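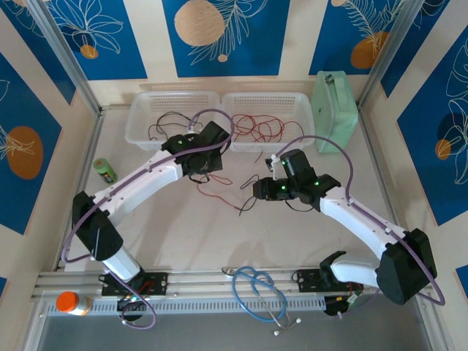
Cable sorting

Cable sorting is the job of splitting a heap of mixed wires into groups, usually so that each group can live in its own basket, box or drawer. I put it off for most of my adult life (93 leads in one carrier bag, I counted them when I moved to Findville) and I've since become rather fond of it.

Sorting by colour

The simplest method goes by the colour of the outer covering. Red and black are the classic pair, as they're the usual colours for the two sides of a battery lead, and you only need two baskets. It's quick, children like it, and you can do it with the radio on. The drawback is that a red wire can be any length and have any sort of end on it, so you may still be rummaging later.

Other methods

Some people sort by plug, some by length. At the repair club in Prenholm we go by length first and colour second – I argued against this and lost. Sorting by what the wire belongs to sounds sensible, but half of mine belong to things I no longer own.

Containers

Mesh baskets are good because you can see in from the side, although thin wires do love to poke through the holes. A lidded box keeps the dust off, and one with a handle is handy if your wires travel. I use 2 litre ice cream tubs for the small stuff.

Tangles

Sorted wires will still tangle if they're dropped in any old how. Coil each one loosely and hold it with a twist tie. With a bad knot, find a free end and work back from there – pulling hard only tightens it, and I have wrecked 7 perfectly good leads that way.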